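Etthorpe House — Shared Kitchen Check
Month: March
Checked by: Dinesh Pandey
Copy to: Mwanahawa Okoth
Sheet 458

1. Kettle and cord — OK
Comment: Cord is dry and not bent at the plug. Please keep it away from the sink side.

2. Toaster — OK
Comment: Crumb tray was full. I emptied it at 9:40. It must be done each week, also when the toaster looks clean.

3. Wall shelf above counter — REPAIR
Comment: Left screw turns by hand. I moved the heavy plates down to the cabinet. Do not put them back before the screw is changed. Request 757 is sent.

4. Cups and mugs — OK WITH REMARK
Comment: I look at every piece for chips on the rim, cracks, and loose handles. Two white cups had a chip where the lip goes, and they are removed. The grey one with the outline design stays in use for now. It has small dark marks on the lower part of the body, and I ask that they are looked at again at the next check.

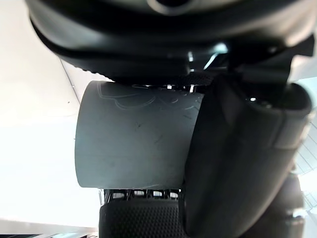
Item 4: grey piece, outline design on upper part, dark scuff marks lower down.

If a mark can be felt with the fingernail, please treat it as a possible crack and take the piece out of use. If it is only on the surface, try baking soda and a soft cloth — no steel wool, it will scratch the finish.

5. Dish rack — CLEAN AGAIN
Comment: White scale under the feet. Vinegar, then rinse well.

6. Fire blanket — OK
Comment: Hangs free, nothing in front.

Open points: 3 and 5. Mwanahawa, please sign when the shelf is fixed.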